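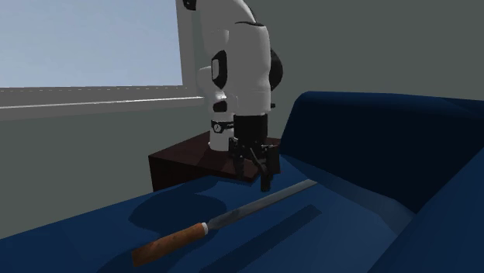

Home
Posts
Around Town
Archive
Contact

Signing up for the county alerts

July 25, 2024

The county switched over to a new emergency alert system this spring and I finally got around to signing up last weekend. I'm writing down how it went because two of my neighbors asked me, and I would like to be able to send them a link.

If you live in Grollville you were probably on the old list without knowing it. That one called landlines and played a recording. We dropped our landline years ago, so when the water main broke on Huanca Street in February I found out by turning on the kitchen faucet. The boil notice had gone out at 7 that morning. I saw it taped to the door of the hardware store in the afternoon.

The new system sends texts, emails or voice calls, and you pick which. It does not pull your cell number from anywhere. You have to go in and add it yourself. The sign-up page is on the county website under Public Safety, then Residents, then Alerts. There is also a paper form at the library desk and at the fire station in Fonby.

The form wants a name, a street address and at least one phone number or email. It would not take my address the first time. We are on a county road and the post office writes it one way and the county writes it another. I spelled out "County Road" in full and it went through. If yours fails, look at your property tax bill and copy the address exactly as printed there.

After that you get a page of check boxes for the kinds of alerts you want. There are 42 of them, and that is too many. Some are things like park closures and street sweeping. I turned on severe weather, flooding, wildfire, evacuation, water service, road closures and missing persons and left the rest alone. You can set quiet hours, and the page says evacuation orders come through anyway.

You can add more than one address. I put in my mother's place over in Curnar, which is in the same county but on the other side of the river and gets different flood warnings. Her alerts come to my phone and to hers. It took me a while to see that each address has its own set of check boxes, so if you add a second one, go back and fill those in too.

The confirmation text took 9 minutes to arrive. You have to reply YES or the number stays inactive. My husband's went into his spam folder and sat there overnight. Save the sender's number as a contact once you have it. I named mine County Alerts and gave it a loud ringtone.

One more thing, since it came up at the mailboxes. These texts only go one direction. Replying to one does not reach a dispatcher. If you need help, call 911. For a downed sign or a blocked culvert, call the county road office during the day.

The last newsletter said 406 households in our fire district had signed up so far. I would have guessed higher. The paper forms take longer to get entered, so if you have internet, use the website.

So far I have had one alert, a wind advisory on Tuesday evening. It came in while I was bringing in the porch chairs.

Recent posts
Where to take old paint and batteries
The Fonby bridge detour, week three
Cleaning out the gutters before fall
What we keep in the car in winter
New hours at the Grollville library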